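The Kitchen Is Not Level and Neither Are We 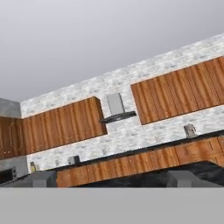

Posted by Edit Bíró on Apr 4, 2026 | Filed under: Robot Club, Complaints

I joined the Wullo evening robotics club in January under the impression that I would be soldering things. I had bought a small pair of pliers. The pliers are still in their packaging, and I have spent three months inside a kitchen that doesn't exist, trying to get a robot that doesn't exist to put a mug away.

The kitchen came with the assignment. Our club has entered the Barkine Household Challenge, student and hobbyist division, and the first round is entirely in simulation. Every team gets the same rooms, the same robot and the same list of chores. You write the code, you send it in, and it gets run 100 times on a machine somewhere while you go to work and think about it. If the mug is in the cabinet at least 60 of those times, you go through to the second round, where there is a real robot and presumably real mugs.

Our team is called Itden. I was away the week they chose it and I've stopped asking.

There are four of us. Lieven Hermans does the motion planning and types with such force that we make him sit at the other table. Soudabeh Hashemi does perception, meaning she is in charge of the robot knowing what it's looking at. Marin Radonjić runs the club, officially mentors us, and answers most questions with "well, what does the log say?" I was given cameras. I thought this was the easy job, and I believe everyone else thought so too.

The room itself is nice, I'll give them that. Marble backsplash, black countertops, orange-brown wood cabinets all the way along, a big steel range hood. It is a considerably better kitchen than mine. I've become attached to it the way you do to a hotel you've been stuck in. I have opinions about the side cabinet in the corner (pointless). I know the little yellowish bottle at the left end of the counter better than I know some of my cousins.

What I don't have is a kitchen that sits flat. In my view the countertops go uphill, the cabinets go uphill, and the whole place looks like the dining room of a ship about to make the news. Along the bottom there is a wide band of plain gray with nothing in it whatsoever. When I first put this up on the big screen, Lieven tilted his head to match and said it was fine if you did this. He kept his head like that for the rest of the evening.

So, the tilt. A camera in the simulator has a position, which is three numbers, and an orientation, which is four numbers, and the four numbers have to go in the right order. There are two right orders. One puts a certain number first and the other puts it last, and half the software in the world has picked one and half has picked the other. Our simulator wants it first. The script I inherited from last year's team hands it over last. Between the two you get a rotation that is perfectly legal and has nothing to do with what anybody wanted.

I knew all this by the second week. I fixed it. The kitchen swung around and pointed at the ceiling. It took me another two sessions to find that a helper function in a completely different file was also swapping the order, so my fix had canceled out somebody's earlier fix. That somebody was Kálmán Virág, who graduated and now lives in another time zone. I emailed him. He wrote back the same day, very friendly, and said he remembered it being weird.

Then there's the gray band, which I spent a whole evening on. My first theory was that the picture wasn't finishing and the bottom rows were being left blank. My second was that we'd put the camera behind something solid, like a shelf or a wall, and were looking out over the top of it. I still like the second one. The edge is very straight across, even though everything in the kitchen is on a slope, so whatever it is, it's lined up with the camera and couldn't care less about the room. Soudabeh favors a third theory involving the robot's own body, and she says it with enough confidence that I've written it on the whiteboard under mine, in smaller letters.

You may ask why any of this matters if the robot's arm doesn't care how the picture looks. I asked. Soudabeh explained, patiently, that her part of the code was taught on upright kitchens. Show it a cabinet on a steep diagonal and it becomes shy. Last Thursday it gave the range hood a confidence of 30 percent, as a mug.

The log, since Marin will ask, says everything is fine. The log has said everything is fine since January.

We did a trial submission anyway, crooked camera and all, mostly to check that the upload worked. It scored 40. I'd like to be clear that this was not a moral victory, but there was some shouting. Lieven's planner apparently leans much harder on the positions the simulator hands out for free than on anything it sees, and those get taken away in round two. So we are 40 percent of the way to putting away a mug with our eyes more or less shut.

Marin's advice was to stop patching and write the camera setup again from nothing, one file, no helpers. He also suggested drawing little colored axes in the scene so I can see which way is up. I would have liked to hear about the axes in January. I've started on it, and the new file is called camera_bognar, after the bakery under the club room, which has kept me going through most of this and deserves to be credited somewhere.

As of last night the new version gives me a level kitchen from one camera out of three. The second one is looking at the floor. The third hasn't produced anything yet, and I'm leaving it alone until Tuesday.

If anyone reading has used last year's starter scripts and knows what the gray thing is, please leave a comment. Soudabeh reads these, so if she's right, email me privately.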